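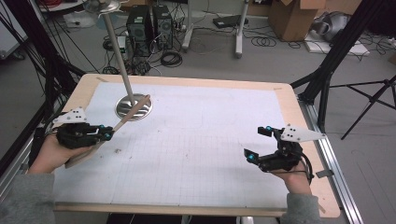 Last changed: November, in the evening, to fix a sign error in the part about sign errors

I have spent most of this month writing software that decides when a stick is being held. If you had told me at school that this was a job, I would have asked for the address.

The setup is simple enough to say out loud. A person works at the table with two hand-held grippers, one per hand. Each has a white plate on top with black dots on it. My code finds the dots, works out where the plate is, and from that works out where the fingertips are. Do this many times a second for both hands and you have a path that an arm could follow later. Dwynwen Lloyd wrote the first version. I inherited it along with a text file called READ_THIS_FIRST, which was empty.

The task right now is the stick. Pick it up, push its end against the metal base, put it down again. We chose it because a long thin thing is unkind to bad software. Get the angle of the gripper wrong by a degree or two and the jaws themselves still look fine, but the far end of the stick has wandered off by a distance you can see from the doorway. A cube would have forgiven us. I miss the cube.

So, the pose jumps. For two weeks the left gripper would, now and then, snap over to a mirrored tilt for a moment and snap back. Anyone who has tracked flat markers knows this one. When a flat plate is seen nearly head-on, there are two tilts that explain the dots almost equally well, and the solver picks whichever has the smaller error, with the confidence of a man choosing a lane at the toll booth. Replayed in the viewer, it looked like the gripper was having a brief change of heart.

My first fix was a filter. I am not proud of the filter. It smoothed over the jumps by making everything slightly late, and since closing the jaws on a stick is a matter of timing, the replayed gripper now closed very gracefully on the place where the stick had been. Wilmer Taipe watched one run of this and said "hm," and went to get a sandwich.

The second fix was to keep both answers. The solver already computes the two tilts and throws one away, so now I hold on to the pair and ask which one fits with where the plate was a moment ago and how fast it was turning. If neither fits, the frame is marked bad and left out. This is an afternoon of work if you know what you are doing. It took me nine days, four of them owed to a minus sign in the step that goes from the plate to the fingertips. The sign was wrong for the left hand only. The right hand was perfect throughout, and I kept showing people the right hand.

Numbers, for those who like them. On the old code I counted 45 flips over a set of 100 recordings. On the new code I count two, and both of those have a sleeve over half the plate, so I am inclined to blame fashion. The replay now puts the tip of the stick where it should go in all but 20 of the recordings. Those 20 are a different problem, and it is called time.

Time is the bit I'd been putting off. The dots come in on one clock and the jaw opening comes in on another, down the cable. Both clocks are very sure of themselves. They drift apart slowly over a session, so the first recordings look great and the last ones have the jaws closing a hair early, like somebody laughing before the joke. I had been lining them up once at the start. Now I line them up at the start and the end and stretch what's in between, using a little double squeeze of the jaws that the operator does on purpose. The operator is usually me. I have forgotten the squeeze often enough that the recorder now refuses to save without one, and beeps. I wrote the beep. I hate the beep.

The planning side has been quieter. The planner is called Prekelik, for reasons that left with the person who named it, and its job is to take my nice clean path and turn it into one an arm can do without putting its elbow through a post. It is a careful piece of work. It is so careful that for a while it turned down nearly every path on the grounds that the gripper was hitting the table, which was strictly correct, as I had told it the table was 27 millimeters thicker than it is. The old value came from the bench at Naltstead, and I copied the config file over without reading it. There is a lesson there and I expect to learn it again around spring.

I also gave the replay viewer a key that steps one frame back. It only went forward before. For a year, three of us had been letting the whole recording loop around in order to see the frame we had just missed. The change was six lines, and it got more thanks than anything else I've done here, including the flips.

Still on the list:

The marker finder drops out when a plate tips too far toward the wall. I may just ask people not to do that.

The config files need to say which table they belong to, in large letters.

Dwynwen wants the stick's angle estimated too, in place of being assumed from the jaws. She is right, and I have been very busy whenever she brings it up.

Rename READ_THIS_FIRST, or put something in it.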